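Staff Handbook > Facilities > Room Care > Work Surfaces

Cleaning and Inspecting Work Surfaces

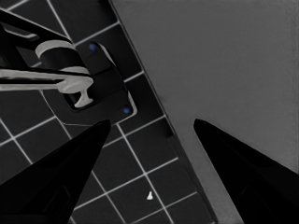 Employees at the Trindbridge office are asked to clean shared work surfaces at the end of each booking. Remove all papers, cups and personal items before beginning. A flat, smooth gray surface shows dust poorly under even light, so staff should look across it from a low angle before deciding that it is clean. Particular attention should be paid to the narrow rim along the edge, where residue tends to collect.

Procedure

1. Wipe the surface with a dry cloth, working from the far side toward yourself.
2. Add 5 ml of neutral cleaner to one liter of lukewarm water. Do not use bleach.
3. Dampen a second cloth, wring it out well and wipe in straight, overlapping strokes.
4. Wipe the rim separately with a folded corner of the cloth.
5. Allow the surface to dry for 15 minutes before replacing any equipment.

Scratches, lifted edges and stains that remain after a second cleaning must be reported to Chaltu Tekleab in Facilities, extension 534. Please give the room name and the position of the damage.

Last reviewed 13 April 2022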